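Booking a touring show into a school gym: notes on power, sight lines and load-in

I have handled the technical side of school bookings for a small touring theater company for nine seasons. The most frequent question from schools is what the company needs from the room. The contract rider covers this, but riders are written to be signed and few people read them with a tape measure in hand. These notes cover the same ground in more detail. 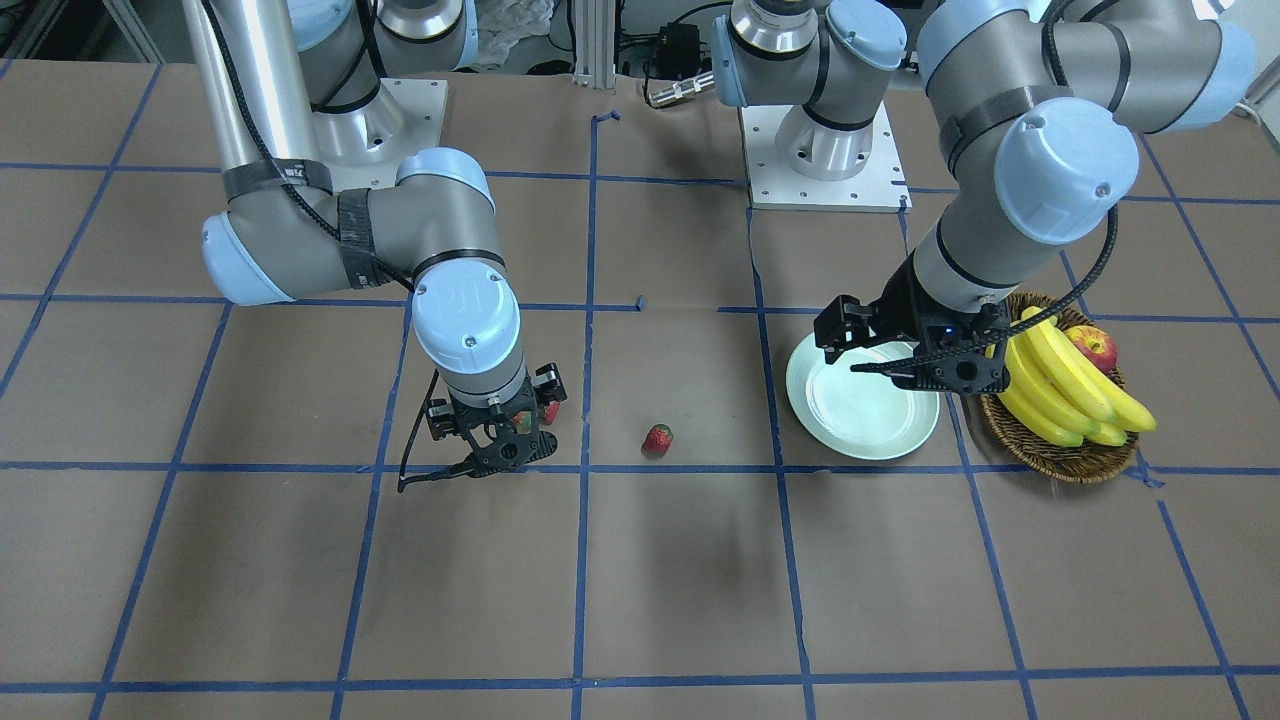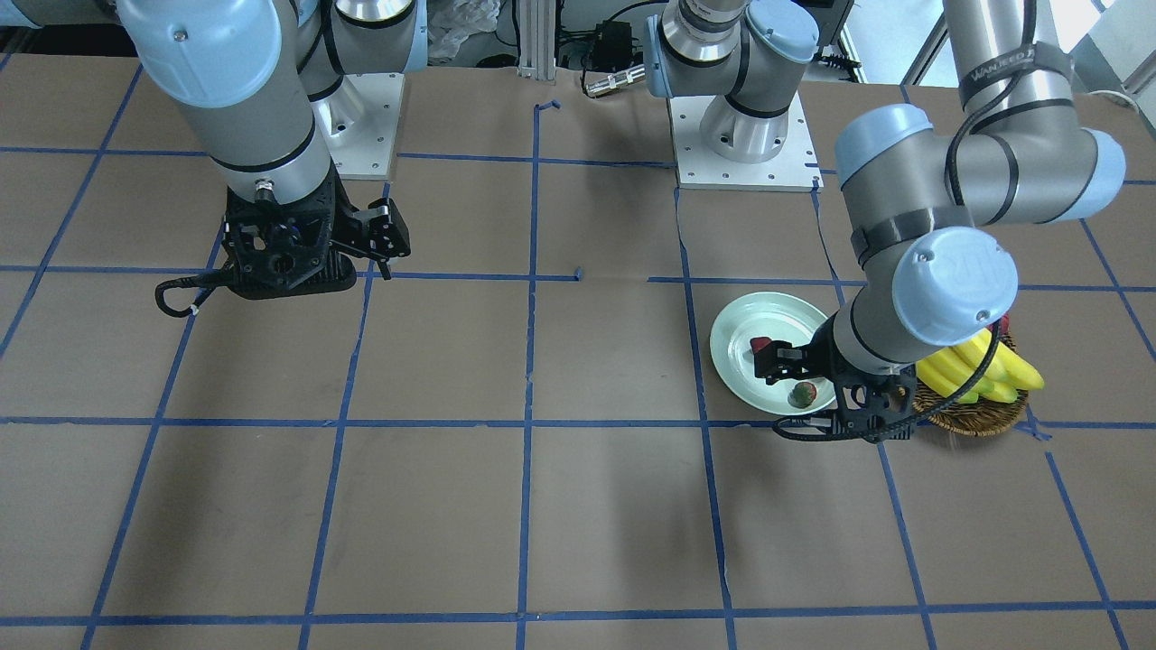 Photos: Wolfram Pfeiffer

The show I will use as the reference case is Hattar, a 45-minute piece for grades two through five with two performers, one stage manager and a soft set. It toured from February until the end of the school year. Most venues were gyms, a few were cafeterias, and one was a proper auditorium in Trultmont with a fly system we did not touch.

Floor space

The rider asks for a playing area 28 feet wide. Schools read this as the width of the stage, if they have one, and answer yes. What we need is 28 feet clear, measured between the closest obstructions: the folded bleachers, the piano, the rack of basketballs. A raised stage at one end of a gym often fails this test once the curtain legs are counted. In that case we set up on the gym floor with our backs to the stage and use the stage itself as a dressing area.

Depth matters less. The set can be compressed toward the back wall without changing the blocking, apart from the boat scene, where the cloth has to travel its full length before it drops.

Power

We carry LED fixtures and a small powered speaker system. The total draw is low enough for one circuit, but I ask for two. Sound and light on the same circuit as a cafeteria refrigerator will produce a click in the speakers each time the compressor starts. Children notice it immediately and look at the speaker.

Outlets in gyms are often switched from a panel in an office. Before the doors open I want to know which office, and who has the key. At one school the gym outlets were on a timer that shut them off at 10:15. We found this out at 10:15.

Light

A gym with high windows on the east side cannot be darkened in the morning. We stopped asking. Volker Wegener, who designed the lighting, rebuilt the plot around the assumption that ambient light is always present. The old cues depended on contrast. The new ones depend on color and on direction, with a strong side source at low height. It looks flatter in an auditorium and considerably better everywhere else.

If the overhead fixtures are metal halide, leave them on. They take several minutes to restrike after being switched off, and the children will be leaving in the dark.

Seating

Floor seating for the front rows, benches behind, chairs at the back for the staff. Please keep the first row behind our tape line. The line is set by the throw of the cloth.

The rider limits the audience to 250. The number is a sight line limit. Sound carries to more, but a second grader seated past the tenth row on a flat floor sees the head of the child in front. Two performances for smaller groups are better than one large one, and the second show on the same day in the same room costs much less than the first. The turnaround is 40 minutes.

Load-in

We arrive 90 minutes before the first performance. The van needs to park within a reasonable push of a double door with no center post. The largest road case is 31 inches wide. It fits through a standard single door if the door opens fully, and many do not because of the closer arm.

Stairs are possible and should be mentioned in advance. So should a gym class scheduled during setup. We can work around half a room of dodgeball, but the speaker stands go up last.

Sound

The recorded music is by Skatard, mixed in stereo. I sum it to mono in most gyms. With hard walls and a reverberation time of more than two seconds, a stereo image has no use, and two speakers placed close to the audience at low volume are clearer than the same pair pushed to the corners. Do not offer us the house PA. It is aimed at the bleachers and tuned for a referee.

The revised rider goes out with the contracts for Gitow, next season's piece. It has the same footprint and one additional case. The floor plan is on page 3, with the door widths marked.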